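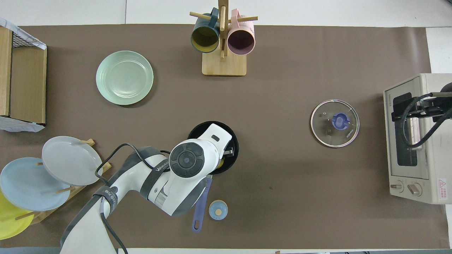
Left arm over the pan, lid and toaster oven to the right, plate and mug tree behind. Kitchen table layout, head camera view.

From: Ditte Riis
To: fusach-club list
Subject: Re: [fusach-club] Kitchen table task: pan position and wrist approach

Replies inline. I have trimmed the parts of Fuseini's message that I have no comment on.

Fuseini Laryea wrote:

> I went through the October runs on the kitchen table last night. Of 29
> attempts at the lid task, 14 ended with the lid on the pan and the arm
> clear of it. The rest I sorted by hand into whatever went wrong first.
> The largest group by far is the wrist coming in too low over the near
> side of the pan and touching the rim before the lid is even picked up.

I get the same 14 from the logs. Two of those I would mark as doubtful. The lid is down, but it sits off center and one side rides on the rim. The task sheet says "lid seated," and a tilted lid is not seated. I have left them as passes for now so that our numbers agree, but please put a flag next to them in the sheet.

The rim contact matches what I see in the joint data. The elbow is high and the wrist pitch is nearly at its limit by the time the gripper is over the pan. The planner then has very little room to lift, so it goes sideways. In the head camera view the gripper covers a good part of the pan at that moment, so the vision node is working from its last clean estimate. On the slower runs that estimate is more than a second old.

> Is there a reason the pan handle points toward the robot? If we turned
> it to the side we would have a cleaner path from the left.

The rules draft has the handle toward the operator side, within a cone of 5 degrees either way of the center line, and I set the table up to match it. Modupe asked the organizers whether teams may rotate the pan before the clock starts. The answer was no, but the arm may rotate it as part of the run. That costs time and adds a grasp, and our handle grasp is not good. The hanging hole at the tip confuses the grasp scorer, which likes to put one finger in it. Fiifi has a mask for this on his branch. It is a single rectangle in handle coordinates and it is ugly, but it works on the recorded frames. I would merge it.

> The small blue round container next to the handle is also a problem.
> The segmenter merges it with the handle in some frames.

Agreed. The handle is purple-blue and the container is light blue, and under the warm lamps the two get closer than you would expect. The color threshold was set in the other room. I would not touch the threshold again. Use the tan circle in the center of the container as the seed for its own region and subtract that before fitting the handle line. I tried it on the saved frames and the merge went away in all but a few, where the gripper shadow crosses the container.

Do not move the container. The clutter items stay where the layout file puts them. If somebody has shifted things by hand for a test, reload the layout and check against the printed sheet before recording. We lost an afternoon to this in the spring.

> Glass lid: depth is bad as usual. I am getting a hole in the point cloud
> where the glass is and a decent ring from the metal rim.

Same result with both depth settings. Stop trying to fill the hole. The rim is enough to fit a circle, and the circle gives you the center, and the blue knob should be on it. If the knob detection and the circle center differ by more than the tolerance in the config, throw the frame out and take another. Laurier's version averages the two, and I think that is wrong. When they disagree, one of them is bad, and the average is bad too.

One more thing on the lid. There is faint printing near the knob and the steam vent marks are also visible on the glass. The feature matcher picks these up as corners. They are useful for telling how far the lid has been turned, but we do not need rotation for this task, and they cause jumps in the tracked pose. Please mask a disc just outside the knob and keep only the rim and the knob itself.

> Can we get more space on the right? The toaster oven is close and the
> other equipment hangs over it.

The toaster oven stays. It is part of the layout and a later task uses the door. The cables and rods over the top of it should be in the collision model, and at present they are not. Only the oven body is there, as a plain box. I have added a second box above it that covers the whole bundle with a generous margin. It makes the planner refuse a few poses on the far right that were fine before. I would accept that until someone has time to measure it properly.

> Last point: joint 2 current looks high on the long reach.

It is high, but it is inside the limit. Look at the cable first. It loops up from the arm body and over toward the pan, and on a long reach it may be pulling against the wrist. Before the next session, slide the strap on the lower segment a little toward the base and give the loop more slack, then run the reach test with no load and compare. If the current drops, it was the cable. If it does not, send me the log and I will look at the gravity terms. The gripper mass in the model is still the value for the old fingers.

Now the items I need people to pick up:

Fuseini: flag the two doubtful runs, and re-sort the failures so that "rim contact before pick" and "rim contact during place" are separate. They have different causes and I cannot tell them apart in the current sheet.

Fiifi: merge the handle mask. Add the container subtraction in the same place, before the line fit. Leave the old path behind a flag so we can still replay the earlier data.

Laurier: change the lid center code to reject on disagreement, and log each rejection with the frame number. I want to know how often it happens before we argue about the tolerance.

Modupe: ask the organizers whether the mug tree position is fixed. The draft gives a position for the base but says nothing on which way the pegs point. We hang the teal mug on the left and the pink one on the right, and the Ultex team told me they do it the other way. It matters for the second task, where the mug has to come off and go onto the green plate.

I will take the planner. The plan is to add a via point above the pan, high enough that the wrist is never below the rim while it is moving sideways. The lowest approach height will go in the config under its own name so that it is no longer buried in the grasp offset. I expect this to add a little to the run time. We have room for it, as our slow step is still the wait for a fresh lid pose.

On storage: the recording disk is close to full. There are 3168 clips on it from last term, most of them of the dish rack task, and many are duplicates at lower resolution. I will delete the low resolution copies only. If you are using them for training, tell me before the next session and I will move them to the Amissah drive.

The dish rack clips at full resolution stay. We will want them again when we get to the plates, and the rack is still at the left edge of the table in the same position as before.

One correction to my own earlier message. I wrote that the head camera calibration was from the start of term. It is older than that. The file was copied forward when the machine was reinstalled, so the date on it means nothing. I reran it this morning with the board flat on the paper mat at 14 positions. The error at the far corners of the table is smaller, and at the pan there is hardly any change, so it does not explain the rim contact. The new file is in the shared folder. Pull it before you run anything, and do not mix recordings from before and after in one training set.

Code freeze for the Flotow entry is when the video goes in. Bug fixes only after that, and each one needs a replay on the saved frames attached to the request.

Ditte

--
fusach-club mailing list
To leave the list, send a message with the word "unsubscribe" in the subject line.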